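Frequently Asked Questions: Shared Workcell Rules at the Ostden Site

These answers apply to all staff, visiting researchers and contractors who use the two-arm workcells at Ostden. They supplement the Runico Safe Operation Standard and do not replace it. Where the two differ, the Standard takes priority.

Who may operate a workcell?

Any person who has completed the operator course and has been signed off by the site safety lead, Jaqueline Camacho. Sign-off is personal and may not be passed to a colleague. Visitors may observe from outside the marked floor line at any time the cell is in use.

Do I need a second person present?

A second person is required whenever two arms are powered in the same cell, and whenever new motion code is run for the first time. The second person must be within reach of the stop button and may not carry out other work while the arms are moving.

What speed limit applies?

During setup and teaching, arm tips may not exceed 220 millimeters per second. Faster motion is permitted only after a full slow run has been completed with the same objects in the same positions. If an object is moved or added, the slow run must be repeated.

Are there special rules for clothing and other soft goods?

Yes. Fabric behaves differently from rigid parts, and it can catch on a joint, cover a sensor or pull a light stand over. Garments waiting to be handled should be kept on their hangers or in a basket. Keep spare fabric out of the elbow area of either arm, and check that no sleeve, cord or strap has been trapped before power is restored.

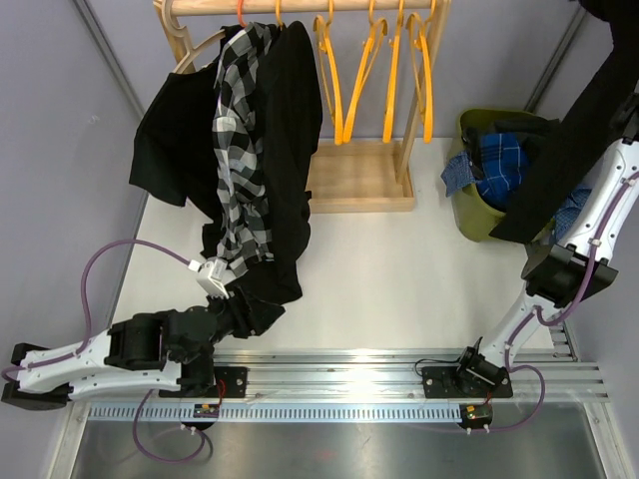
Garments with metal zippers, pins or loose buttons must be entered on the Stunari item sheet before use. Items with torn linings should be withdrawn. A hanger that has cracked or lost its hook is to be discarded, even if it still holds a garment.

How should cables be secured?

Cables that move with an arm must be tied to the link and given enough slack to pass through the full range of motion. Slack loops must be checked at both ends of travel — a loop that clears the joint in the middle of the rail may not clear it at the end. Power must be off before any tie is cut or replaced.

When may I reach into the cell?

Only when both arms are stopped and the operator has said aloud that the cell is safe to enter. A paused program does not count as a stop. This applies equally to brief tasks such as picking up a fallen hanger or straightening a shirt.

What must be recorded?

The operator records the start and end time, the names of both people present, the objects used and any unplanned contact. Entries are to be made within 2 hours of the end of the session. Session records are kept for seven years.

What counts as unplanned contact?

Any touch between an arm and a person, a wall panel, the rail or the other arm. Contact between a gripper and the fabric it is meant to handle is expected and need not be recorded. If a rack or basket is tipped over or dragged, it should be recorded.

Do these rules apply at the Pacheco building?

They do, with one difference. The cells at Pacheco have no late access, and all arms there must be powered down by 5 p.m. Requests for an extension are sent to the site safety lead.

How are changes to these rules announced?

The rules are reviewed each August. Changes are posted at the entrance to each workcell area and sent to all signed-off operators, who must confirm that they have read them before their next session.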